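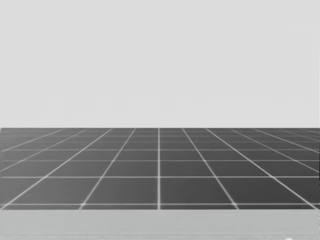

Setting up the kitchen so Mom can still cook

My mother is still the best cook in our family, and she is not about to hand over her stove to me. Her hands are stiff in the mornings though, and her knees don't care for bending, so last September my cousin Pei-shan and I spent a weekend at her place in Badham moving things around. A few people have asked me what we did, so I'm writing it all down in one go.

Start with the heavy stuff

Anything she uses every day now lives between her hip and her shoulder. The big soup pot used to be in the bottom cupboard behind the baking trays (why, Mom?) and it stays on the back burner now. Plates went from the high shelf to a drawer. I thought she'd hate that – she told me two days later she should have done it years ago.

Ask before you move anything! We shifted the tea without telling her and got a phone call at six in the morning.

Jars and lids

A wide rubber band around the lid gives a much better grip. So does a damp dishcloth. For the really tight ones, slide the tip of a spoon under the rim and lift until you hear the pop. And when you fill the jars yourself, don't crank the lid down like you're sealing a submarine. I was the worst for this.

Smaller bags

Rice is cheaper in the giant sack, I know, I know. But she can't lift the sack. I buy it, take it home and split it into 700 gram tubs, and she keeps two in the kitchen. Same with flour and sugar. Write on the tubs with a fat black marker, nice big letters on the side as well as the top.

The kettle

Fill it with a plastic jug and leave it where it is. Mom only boils enough for two cups, so there's hardly any weight when she pours. If I were buying again I'd get one of those with a tipping stand. My friend Tín Mai got one for her dad and he's very pleased with himself.

Sitting down to chop

We put a chair with arms at the end of the table, and a wet paper towel folded under the cutting board so it doesn't skate about. Peeling 30 dumplings' worth of ginger and cabbage goes fine sitting down. Keep the knife sharp too, a blunt one needs far more pushing.

Timers

Get a loud one she can clip to her apron. The oven beep is no use once she's in the living room with the TV on. We set it for 30 minutes whenever something is simmering, even if it needs longer, and she goes and has a look.

Next job is the light over the sink, which is dim and yellow and needs somebody taller than me.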